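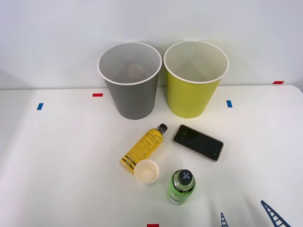

Home | About | Minutes | Contact

Suritstead Hall Users Group
Minutes of the meeting held 26th February

Present: Manon Penner (chair), Manon Campbell (minutes), and members from the kitchen and craft groups.

1. Minutes of the last meeting
Agreed with one correction. The Sisay room booking is for 20 places, as shown on the form.

2. Sorting waste and recycling
M. Penner reported that plastic bottles are still going in with general trash after events. After discussion it was agreed that the gray bin will be for trash and the yellow-green bin for recycling. The two are the same size and shape, so groups should go by color. Both will stand next to each other so that people don't have to cross the room with one item.

Bottles should be emptied before they go in. Caps may stay on. The kitchen group asked about food trays with film lids. M. Campbell will check with Clallard, who do the pickup.

3. Bin liners
Wavis quoted for a box of 300 liners or a box of 48. Agreed to order the larger box. Liners to be kept in the Sisay room cupboard, second shelf.

4. Labels
The craft group offered to make labels in large print. Wording to be kept short. Drafts to M. Penner before the next meeting.

5. Other business
The side door is sticking again. Reported under job 342, no reply yet.
Groups are asked to wipe down tables before leaving.

Next meeting: March, date to be sent out by M. Campbell.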